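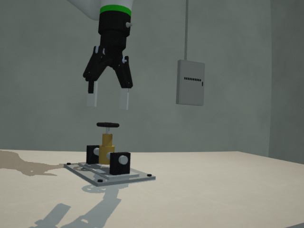 Figure 1. Small valve assembly on a tabletop.

PLUMB 1115: Household and Small-Site Water Systems
Week 2 notes — Valves and isolation
Instructor: Johanna Gasser. Lab questions to Laurier Ross, room 222.

What a valve is for
A valve starts, stops, throttles or redirects flow. Most fittings in a house only need the first two. Before choosing one, write down the fluid, the working pressure, the pipe size and how often somebody will operate it. A shutoff behind a toilet may be turned twice in ten years. A garden tap gets turned every day in summer.

Common types
Gate valve: a wedge lifts clear of the flow path. Low pressure loss when fully open. Do not use it half open, as the wedge chatters and the seat wears.
Globe valve: a disc closes down onto a seat. Good for throttling, but the flow changes direction inside the body and you lose pressure.
Ball valve: a bored ball turns through a quarter turn. With a lever handle, the usual convention is handle in line with the pipe for open, handle across for closed.
Check valve: no handle. Flow in one direction only. Look for the arrow cast on the body before you install it.

Isolation procedure
Close the nearest upstream valve, then open the lowest fixture and let the line drain. Wait. If it still drips after a few minutes the valve is passing, and you go back to the next one upstream. Tag whatever you closed with your name and the time.

Open quarter-turn valves slowly when you refill. Fast closing is the usual cause of water hammer — a litre of water moving in a long pipe carries more energy than students expect. 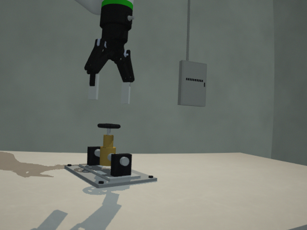 Reading and homework
Read Petrenko, chapter 3, up to page 52. The section on pressure-reducing valves can be left until after the break.
Sketch the shutoffs in your own home, from the meter to the kitchen sink, and label each by type. If you rent, ask before opening any access panel.
Hand in on paper at the start of the next lab. Océane Melnyk is marking this one and would like pencil, please, with the pipe sizes in millimetres.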